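Gomard: recetario abierto de conservas y encurtidos caseros

Léeme del proyecto

Bienvenida

Gracias por pasar por aquí. Gomard es una colección de recetas de conservas, encurtidos y mermeladas que empezó como un cuaderno de cocina lleno de manchas y que, con el tiempo, fue creciendo hasta que ya no había manera de encontrar nada en él. La pasé a texto plano una tarde de agosto, con la idea de que me sirviera solo a mí, y luego empezaron a pedírmela la familia, los vecinos y gente que no conozco de nada. Así que aquí está, ordenada lo mejor que he sabido, para que la copies, la corrijas y la llenes de tus propias manchas.

Si has llegado buscando una receta concreta, puedes ir directamente a la carpeta recetas y olvidarte del resto de esta página. Si te apetece quedarte un rato, te cuento cómo está organizado todo.

Qué contiene

La colección reúne 185 recetas. Cada una vive en su propio archivo de texto, con un nombre corto y sin tildes (pepinillos-eneldo.txt, membrillo-claro.txt, limon-en-sal.txt), y están repartidas en 16 carpetas según el ingrediente principal. Sé que hay quien preferiría ordenarlas por temporada, y lo entiendo muy bien, pero los tomates de mi zona y los de la tuya no maduran a la vez y acabábamos todos discutiendo. Para eso está el archivo temporadas.csv, que cada cual puede adaptar a su huerto o a su mercado.

Campos de cada receta

titulo: el nombre con el que la llamamos en casa, aunque no sea el más elegante.
origen: de dónde viene, si se sabe. Cuando no se sabe, pone "desconocido" y ya está.
ingredientes: siempre en gramos o mililitros. Nada de tazas, por favor - cada taza es un mundo.
acidez: vinagre, limón, fermentación láctica o ninguna.
metodo: los pasos, escritos en frases completas.
reposo: días que conviene esperar antes de abrir el frasco.
notas: todo lo demás, que suele ser lo más interesante.

Las cantidades de sal en los fermentos se expresan como porcentaje sobre el peso de la verdura. Si la receta lleva salmuera aparte, se indica también cuánta agua hace falta. Casi todas están pensadas para frascos de 300 mililitros, que es el tamaño que más se usa en una casa pequeña y el que mejor cabe en mi olla.

Cómo usar la colección

No hace falta instalar nada. Descarga la carpeta entera, ábrela con el editor que tengas a mano y busca por palabras. Para quien quiera algo más cómodo, el guion nilmont convierte las recetas en un librito imprimible, con índice y todo. Se ejecuta desde la carpeta principal y deja el resultado en salida. Tarda un poco la primera vez, ten paciencia con él.

También hay una hoja de cálculo, doltar.csv, que sirve para ajustar proporciones: escribes el peso de fruta limpia que tienes y te devuelve el azúcar y el zumo de limón. Está calculada sobre una base de 100 gramos de fruta, de modo que escalarla a mano es muy sencillo.

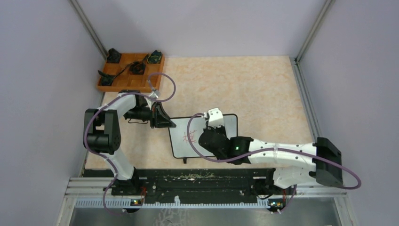
Sobre la seguridad

Esta es la parte en la que me pongo seria, y te pido que la leas aunque lleves toda la vida haciendo conservas. Las verduras poco ácidas (judías verdes, espárragos, alcachofas al natural) no se conservan de forma segura con un simple baño maría. Por eso en la colección aparecen solo encurtidas, o bien marcadas para guardar en el congelador. No acepto recetas que se salten esta norma, por muy buenas que sean y por muchos años que lleve haciéndolas tu abuela.

Si un frasco tiene la tapa abombada, gotea o suelta espuma al abrirlo y no es un fermento, tíralo sin probarlo. Da pena, ya lo sé. A mí se me fue así una tanda entera de pimientos y todavía me acuerdo de ella cada otoño.

Limitaciones

Hay mucha fruta de hueso y muy pocas setas. Los chutneys están flojos. La carpeta de encurtidos vietnamitas, que lleva por nombre Diệp, todavía está a medias y necesita que alguien con más conocimiento revise los nombres y las proporciones de azúcar. Además, todo se ha probado casi a nivel del mar, así que en altura los tiempos de hervor no valen tal cual.

Cómo colaborar

Manda la receta en un archivo de texto con los campos de arriba. Pruébala antes al menos dos veces y cuenta en las notas qué cambió de una a otra. Si corriges una mía, te lo agradeceré de corazón, sobre todo en las mermeladas de cítricos, donde sigo sin ponerme de acuerdo conmigo misma.

Licencia

Puedes copiar, modificar y repartir todo el contenido, también impreso, siempre que menciones la procedencia y compartas tus cambios en las mismas condiciones.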